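Road data collection, project meeting
Saturday, 9:30, Vaven office and call
Present: Ylva Holmgren (chair), Mohcine Metwally (minutes), field crew by phone

1. Minutes of last meeting
Approved with one spelling fix.

2. Collection on the Pirkska road

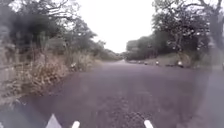

Forward view, unlined road with white markers along the right edge

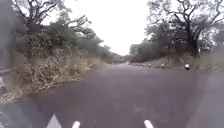
Mohcine reported 680 driving examples logged against a target of 1,000. Of these, 62 were dropped because the steering log and the video did not line up. He has a fix for the clock and will load it before the next run. Dropped runs stay on the drive but are not to go into training.

Ylva asked how operators should drive where there is no center line. Agreed: keep a steady distance from the right edge and do not cut the curves. Any run where the operator takes over late gets tagged "recovery" and stored in its own folder.

3. Labels
The road edge label has been read two ways, with dry grass sometimes counted as road. From now on the edge is where the asphalt stops. Mohcine will redo the 8 sample clips and send them to the labelers at Alaoui.

4. Training
The last model holds the lane on straight parts and drifts left on bends. Ylva wants more curves before anyone changes the network. No decision on night runs.

5. Storage
The Drirham drive is nearly full. Crew to copy it over before going out again.

Actions
Mohcine: clock fix, sample clips
Ylva: write up the driving rule, ask Alaoui for a new quote
Crew: copy the drive, plan a route with more bends

Closed 10:40.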